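Saturday, evening

I have now lived in Ketbridge for two months, and today I walked to the river for the first time without looking at the map. It is a small thing but I want to write it down. In the beginning I turned left at the bakery every time, and every time it was wrong.

The language is still my biggest work. In my notebook I have 1,651 words since I started it, and I read the old pages again this morning with my coffee. Some words I wrote down three times on different pages, so they clearly did not want to stay in my head. "Thorough" is one of them. I still have to stop before I say it, like before a high step.

The evening class at Morgan Hall has 12 people, and we are from almost as many countries. This week we had to speak for five minutes about a habit we want to change. I chose my habit of saying "yes, of course" when I did not understand. Last month I said "yes, of course" at the pharmacy and came home with a cream for feet. I wanted something for my throat. The class laughed very much, and I was happy, because it was the first time I made people laugh in English on purpose.

After the river I bought bread, onions and a new pen, and I took bus 53 home. The driver said "mind how you go" when I got off. I wrote it on my hand so I would not lose it. It is a friendly sentence, I think, but if you translate it word by word into my language it sounds like a warning.
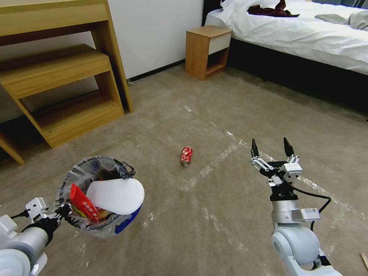 Soda can on the carpet, next to the little blue and white bin.

In the afternoon I tried to write the letter to my aunt. I write to her on paper, as she likes it, and it takes me longer every time. Now the English words come first and I must push them away to find my own. I did not expect this. I was afraid of not learning the new language, and it did not come to my mind that the old one could become slow. I wrote one page and a half and then made onion soup.

The soup was good, maybe too much pepper. I ate it by the window with the radio on. They had a program about lighthouses, and I understood nearly everything except the jokes.

Tomorrow I want to finish the letter, learn the irregular verbs from page nine, and call the landlord about the heating - I will write down my sentences before I call. And if I do not understand him, I will say so.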